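**Trurnon refillable spray bottle: two months under the sink**

I bought this because Sosina Birhane would not stop going on about hers. She says it has changed how she cleans. I have been cleaning for a good many years and was not aware I needed changing, but the shop in Clellton had them on the shelf, so I took one home.

The claim on the leaflet is 3,109 sprays per fill. I did not test that and I doubt anyone at Trurnon did either. What I can say is that a full bottle does my kitchen cupboards, drawer fronts and the worst of the floor, with a bit left over for the hob. My old one, which cost a good deal less, did the same.

The trigger is fine. It has a decent pull, and the mist comes out fairly even if you hold the bottle upright. Tip it too far, as you do when you are reaching to the back of a low cupboard, and by the time it is half empty you get air and a sort of cough. The leaflet says it works "at any angle". It does not.
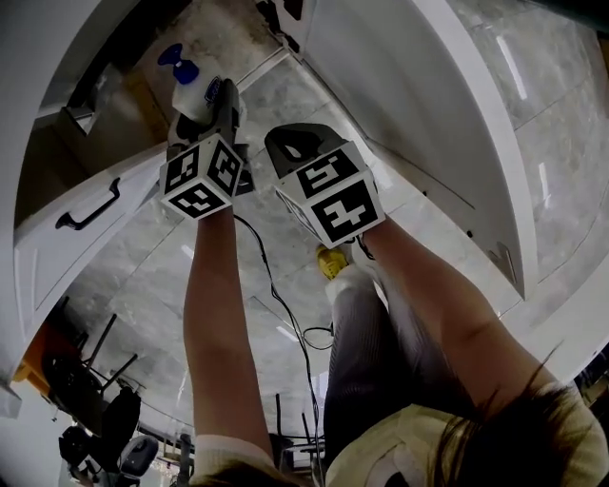

*White bottle, blue trigger, out on cupboard duty with the doors open.*

The nozzle has two settings, mist and jet. Mist is the one you want. Jet goes straight off a painted door and on to the floor, and on glossy tiles that means streaks, which means getting the mop out. I used jet twice and have left it alone ever since.

Refilling is where I expected to be annoyed, and I was. The neck is narrow and there is no funnel in the box. Berhanu Belay told me to use a jug with a lip, and that helped, though I still lose a splash each time. The label has started to lift at one corner as well. I don't much care about labels, but it is meant to be where you write what's inside, and I keep two mixtures on the go.

On the good side, it hasn't leaked. I have stored it on its side in the cupboard, knocked it off the worktop and lent it to Mahlet Mersha for a week, and the collar is still tight. The trigger springs back properly too, where my last one had gone limp by now.

Would I buy it again? At full price, no. If you see it reduced and your present one is on its way out, it will do the job. Sosina has since bought 8 of them for the office, so clearly we disagree.

**Three stars.** I would have given it four with a funnel.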